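Bacteriophages and how they are studied: your questions
By Meenakshi Amin
May

What is a bacteriophage?
A bacteriophage, or phage, is a virus that infects bacteria. It cannot infect human, animal or plant cells. Phages are found wherever bacteria live, including soil, seawater and the gut.

How does a phage get into a bacterium?
It attaches to a particular molecule on the outside of the cell and passes its genetic material through the wall. The cell then makes copies of the phage. Many types burst the cell to get out. Others insert their DNA into the bacterium's own and are copied each time it divides.

Do bacteria have any defence?
Yes, several. Some cut up foreign DNA with enzymes. Others use CRISPR, which stores short pieces of viral DNA so that the same virus can be recognised later. Some infected cells shut themselves down before the phage can finish copying.

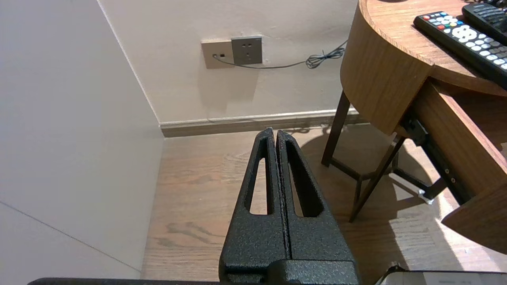

Phages change too. Some carry proteins that block CRISPR, and small changes in the parts they use for attachment can let them infect a strain that used to resist them.

What does the Norov collection hold?
We have 1,684 phage samples, of which 810 have been fully sequenced. Most came from river water and garden soil. Maham Sethi looks after the catalogue and can tell you whether a sample is available.

Can I send in a soil sample?
Please write to us first. We can take up to 22 samples from one school or group, and each needs a label with the place and month of collection. Do not send anything from a hospital, farm or sewage works.

Can phages replace antibiotics?
Not at present. They have been used to treat some patients with resistant infections, but a phage usually works on only a few strains, so it has to be matched to the infection. We do not supply phages for treatment and cannot give medical advice. Please speak to your doctor.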